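I have a confession to make, which is that I spent most of October reading export license notices. They're public, sort of. You have to know which page to look on, and the page moves every so often, and when you find it the notices are written in a language that only looks like English. But they're there, and I'd encourage anybody who pays taxes to read a few over coffee. You'll come away grumpy!

The one that got me going was Truner. If you don't live near one of their plants you may not know the name. They make night optics and guidance parts, and a while back they won approval to ship to a government that, two years earlier, our own State Department had scolded in writing for shooting at people in a public square. Same government, same president, same interior ministry. The scolding is still online. So is the approval. I had them open in two tabs next to each other and I kept flipping back and forth like I was going to find the page in between where something changed.

I never found that page.

What I did find was the phrase "end-use assurances." It sounds great. It means the buyer signs a paper promising to use the stuff only for border defense and so on, and we file the paper. Does somebody go check? Sometimes! In the batch I read there were 50 approvals and 13 of them mentioned any kind of follow-up visit, and "mentioned" is doing a lot of work, because several of those said a visit could be scheduled if resources allowed. I've told my dentist I'd floss if resources allowed.

Now, I know the argument on the other side, because my brother-in-law makes it every time I bring this up (and I do bring it up, I'm told, too much). If we don't sell, somebody else will. The buyer just goes to Trollico, or whoever else is hungry that quarter, and we lose the jobs and the influence both. I used to find this pretty convincing. I don't anymore, and I want to say why without getting on too high a horse.

First, the influence. We've been hearing about the influence for my entire adult life. We sell them things so that they'll pick up the phone. Okay, so they pick up the phone. What have we asked for? When the shooting started in that square, the phone call, if there was one, didn't seem to slow anything down, and the spare parts kept going out the whole time. I'd call that them having influence over us.

Second, the jobs. I grew up outside Ocampo, where the old Jilline plant was, and I'm not going to be snotty about jobs. When Jilline cut a shift you could feel it at the grocery store. But the people on that line made radios for coast guards and fishing fleets before they ever made anything that went on a missile, and they were proud of the radios. They had open house days where you could go in and talk to your mom from the other end of the parking lot. The switch to weapons work was a choice made in an office a long way off, and it came with public money attached. Public money could be attached to something else. We decide that, or at least we elect the people who do.

And third (this is the one I can't get around), "somebody else will" is a thing we'd never accept from a person. If my neighbor sold a gun to a man he'd watched threaten his family over the fence, and told me the guy would only have bought it across town, I wouldn't nod along. I'd stop talking to my neighbor.

So what do I want? Nothing very wild. I want Congress to have to vote yes on these sales, out loud, by name, instead of having a little window to vote no that everyone lets slide by. I want a follow-up visit on 100 percent of them, paid for by the seller, with the report posted where a regular person can find it. And I want a freeze that kicks in by itself when a government turns its weapons on a crowd. Nobody should have to go looking for the courage that week. Write it down ahead of time.

I called my representative's office about all this and got a very polite young man who typed the whole time I was talking. I'm going to call again. You could call yours too, it takes five minutes, and you don't have to be an expert. I'm certainly not.

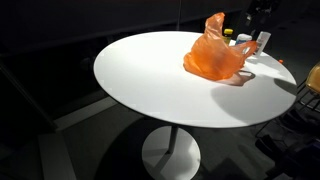 Marlys wrote in to say that the automatic freeze is the part she'd fight for, but that it needs to cover spare parts and repair contracts as well as new sales, or the planes already over there will keep right on flying. She'd also like to know who gets to decide what counts as a crowd.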